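Diario de laboratorio. Jueves por la noche

Llegué a las ocho y media y el brazo ya estaba encendido. Lo había dejado así Tyyne Juntunen, que se quedó ayer hasta tarde con la calibración. Me dejó una nota en el teclado con el desfase nuevo entre la cámara de muñeca y la pinza y una línea más: «no toques la mesa». No la toqué.

Esta semana estamos con la tarea de herramienta sujeta. La idea del método es sencilla de contar. Hasta febrero entrenábamos la política con la pinza vacía, cogiendo y soltando piezas, y funcionaba bastante bien. En cuanto el robot tiene algo largo entre los dedos y lo que importa es dónde está la punta de ese algo, la política se pierde. Sabe dónde están los dedos. De la punta sabe poco.

Lo que probamos en Darnamano es añadir una salida auxiliar a la red que estima la posición de la punta en la imagen de la cámara de muñeca. No se usa para mandar el brazo, solo entra en la función de pérdida durante el entrenamiento. Tuominen, el repositorio donde guardamos las demostraciones, tiene ahora 343 episodios válidos. Quité los del lunes, que se grabaron con el reloj de la cámara adelantado respecto al de las articulaciones.

Por la mañana hice la tanda de referencia, sin la salida auxiliar, 30 intentos. Éxito en 11. Un intento cuenta como bueno si la punta llega al bloque que toca, lo toca y no desplaza a los vecinos. Los fallos son casi siempre del mismo tipo: el brazo se acerca con buena dirección y se queda corto, o pasa de largo y empuja el bloque siguiente. Apunté cada uno en la hoja con la distancia medida a mano con regla. Es lento y a media mañana me dolía el cuello.

A mediodía comí en la cocina con los de Prirnine, que están en la planta de abajo con sus transportadores. Preguntaron si teníamos libre el compresor. Les dije que sí hasta el viernes.

Por la tarde cargué el modelo con la salida auxiliar. La varilla es roja, recta y fina, y los bloques son de color verde oscuro con alguna cara más clara, sobre la mesa blanca. El contraste ayuda y habrá que decirlo en el texto cuando lo escribamos. Con una varilla gris los resultados serán peores, eso lo doy por hecho y está en la lista de pruebas pendientes.

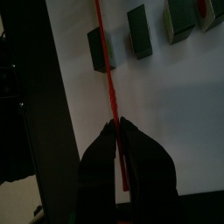 El problema que más me preocupaba era la oclusión. Según cómo quede la varilla entre los dedos, el dedo derecho tapa parte del extremo de abajo y en la imagen queda muy poca punta para estimar nada. En la versión anterior etiquetábamos esos fotogramas como «no visible» y los dejábamos fuera de la pérdida. Tyyne propuso en marzo etiquetarlos igual, extrapolando la línea de la varilla desde la parte que sí se ve. Yo no estaba de acuerdo, me parecía meter ruido. Lo hicimos a su manera en la mitad de los datos para comparar.

Resultado de la tarde, también 30 intentos, mismas posiciones iniciales que por la mañana: 24 buenos. Es un 80 por ciento. Lo repasé dos veces en la hoja porque esperaba menos. Los seis fallos no son los de antes. Ninguno se queda corto. En cuatro la varilla gira un poco dentro de la pinza al tocar y el modelo sigue como si nada. Los otros dos no los entiendo todavía, tengo que mirar los registros.

Falta separar cuánto viene de la salida auxiliar y cuánto de las etiquetas extrapoladas. Hoy solo he probado las dos cosas juntas, así que no puedo decir quién tenía razón. Mañana, si el servidor me deja, entreno la variante con las etiquetas viejas.

Hubo una parada a las cinco. La pinza es de Gelton y el controlador dio un aviso de corriente en el motor. Bajé la fuerza de agarre un punto, repetí el intento y seguí. Lo anoto porque con menos fuerza la varilla tiene más facilidad para girar, y dos de los cuatro giros son posteriores al cambio. Habría que repetir la tanda entera con la fuerza fija. Me da pereza pero habrá que hacerlo.

Pendiente:
- revisar los registros de los intentos 17 y 22
- repetir con la fuerza de agarre constante
- variante sin etiquetas extrapoladas
- pedir varillas de otros colores y otra más corta
- devolver la regla a Tyyne

Salí a las siete y cuarto. Llovía y perdí el autobús.

3 comentarios

marta_r
¿La salida auxiliar predice la punta en píxeles o en coordenadas de la base? Nosotros lo intentamos en coordenadas de la base y se nos iba con cualquier error de calibración.

El autor
En píxeles. Por eso mismo.

Iker
Con 30 intentos por tanda el margen es grande. Yo haría más antes de enseñarlo, aunque la diferencia con la mañana es mucha.

Entradas recientes
Cómo perdí los episodios del lunes
Notas sobre la calibración de la cámara de muñeca
Medir con regla, segunda parte
Una semana sin servidor

Este sitio utiliza cookies propias para recordar sus preferencias. Si continúa navegando, acepta su uso. Aceptar | Más información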